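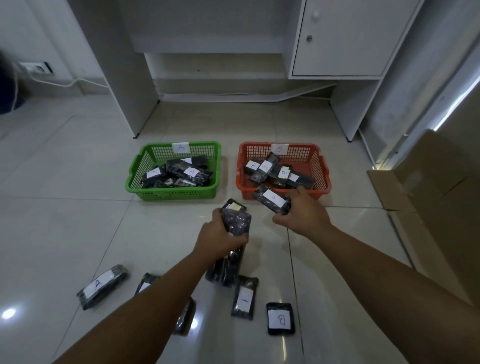

How do you keep two batches of packets from getting mixed up when you're sorting them at home? Put a big letter on every packet and the same letter on the basket it goes in, then check each one as you drop it.

pemico_mom
29 Nov 2015
OK so I asked the above on the Perngate sellers board and that was the reply I got. It does work, but I have 300 of these to get through and my knees are killing me. Does everybody do this on the floor??

Renji Hayashi
Floor all the way. I've tried the kitchen table and stuff slides off the back – then you find an A packet under the fridge in March. Tile is great because you can spread everything out. Get a cushion!

zurnell27
Disagree with Renji, sorry. Two baskets on a folding table, waist height, done. I did the floor for 3 years and my back has never forgiven me. Also I'd use colored stickers instead of handwritten letters. Dark plastic all looks the same when it's in a heap, and a letter can end up face down.

Anderson Rezende
A sticker can end up face down too lol. I like pen on a white label. What I'd change is tossing them in a pile. Stand them on end in rows and you can flip through the tops like records.

pemico_mom
Standing them up takes me forever though! Mine just get heaped in and I go through each basket again at the end. Last time I found one B in with the A's, and that was out of 57.

zurnell27
One is still one wrong order. My Kamata customers would write me an essay.

Renji Hayashi
Different colored baskets help a ton, green for A and orange for B or whatever you've got. After a while your hand just goes to the right one. I still tape the letter on the back rim where I can see it over the pile.

Anderson Rezende
Until you swap sides and your hand goes to the wrong one. Ask me how I know

pemico_mom
Ha, OK. Keeping the floor, adding a cushion, and I'll try the standing up thing on the next batch. Does anyone put labels on both sides of the packet or is that overkill?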